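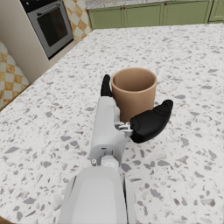
Cleroden (film)

Cleroden is a science fiction drama film written and directed by Tuva Hägglund. It was produced by Cukari in association with Endex, and follows the crew of a supply vessel who lose contact with the mining settlement they have been sent to relieve. The film is named after the settlement, which is heard on the radio in the opening scene and is not shown until the final act.

The film was shot largely on large-format stock, with hand-held digital cameras used for a number of interior sequences. It opened in July on 60 screens, with a wider release following later in the summer. Reviews were generally favourable, with praise for the photography and sound and more divided opinion on the length of the middle section.

Plot

The supply vessel Ostrowski is on the last leg of its route when its navigator picks up a garbled message from Cleroden. The captain orders the crew to continue as planned. The medical officer, whose brother works at the settlement, argues that the message is a request for help and that the ship should use its reserve fuel to shorten the journey. The captain refuses, and the disagreement divides the crew.

After a fire in one of the cargo bays, the ship is forced to change course and the question of the reserve fuel is settled by necessity. During the weeks that follow, the navigator listens again to the recording and comes to believe that it is older than the ship's instruments suggest. She keeps this from the rest of the crew. When the medical officer learns of it, she takes control of the communications room and sends a reply.

The Ostrowski reaches Cleroden to find the outer buildings dark. The captain and the medical officer go down together. The closing scenes are played almost without dialogue, and the film ends as the reply sent from the ship is heard over a loudspeaker inside the settlement.

Production

Development

Hägglund began work on the screenplay after completing a short film set aboard a lighthouse tender. The earliest drafts took place at sea, with the settlement as an island weather station. The story was moved into space at the suggestion of the producers at Cukari, although Hägglund kept the structure of the original voyage and much of the radio dialogue. Endex joined the project as a co-financier once the second draft had been delivered.

The director has described the film as a story about waiting, and asked the cast to rehearse the long mess-room scenes as though they were a stage play. Rehearsals took place before the sets had been finished, with the outlines of the rooms taped to the floor.

Filming

Principal photography lasted 50 days. Most of the ship interiors were built as a single connected set, which allowed actors to walk from the bridge to the cargo bays without a cut. The ceilings were fixed in place and could not be raised for lighting, so lamps were built into the walls and handrails and controlled from a desk outside the set.

The large-format camera was too noisy for use in many of the smaller rooms. For quiet exchanges the crew either recorded the dialogue again afterwards or changed to digital cameras, and the two kinds of material were matched during grading. The landing sequence was filmed entirely on large-format stock in a disused quarry, where low cloud delayed work several times. Hägglund decided to keep the cloud in the finished film and rewrote part of the sequence to suit it.

Visual effects

The finished film contains 457 visual effects shots. Exterior views of the Ostrowski were made with a combination of a large miniature and computer-generated elements, the miniature being used wherever the hull passes close to the camera. Star fields were kept deliberately sparse, and no engine glow is seen at any point after the fire.

The settlement was extended digitally from the quarry footage. Early versions included moving vehicles and lit windows in the distance, which were removed after a test screening when viewers took them as a sign that the settlers had survived. 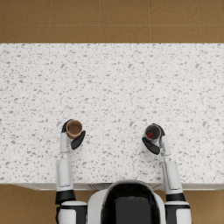 Music and sound

The score is written for a small string group and an electric organ, and makes use of 6 short themes, each linked to a part of the ship. No music is heard during the scenes on the surface. The garbled message was recorded by the cast over an ordinary two-way radio, then played back through a damaged loudspeaker and recorded again. Different versions of the recording are used as the story goes on, each a little clearer than the last, so that a full sentence can be made out only in the final scene.

The sound mix was prepared separately for large-format and standard cinemas. In the large-format version, the low hum of the ship is present throughout the first two acts and stops at the moment of landing.

Release

Cleroden was first shown to an invited audience on a Tuesday evening before opening to the public in July. Large-format prints were sent to cinemas able to project them, with digital copies supplied elsewhere. The picture changes shape between sequences in the large-format version, opening out to its full height for the exterior scenes and the landing. Standard versions keep the same width and height from beginning to end.

The home release includes both versions, a commentary by the director and a short documentary on the building of the miniature.

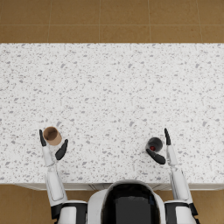
Computer rendering of a speckled countertop with tiled floor beyond

Reception

Critics praised the landing sequence and the use of silence in the last act. Several reviews singled out the mess-room scenes, in which the camera remains at table height and the speaker is often out of view. Others found the middle of the film slow and felt that the navigator's decision to hide what she knew was not given enough explanation. The ending was widely discussed, in particular the question of whether the loudspeaker is being heard by anyone other than the captain and the medical officer. Hägglund has declined to settle the matter.

Themes

Writing on the film has concentrated on its treatment of delay. Each message in the story arrives too late to be acted on as the sender intended, and the crew's quarrels concern events that may already be over. The connection with the earlier seafaring drafts has also been noted, both in the shipboard routines and in the use of watch bells to mark the passing of time.

See also

Large-format film
Miniature effects
Radio in fiction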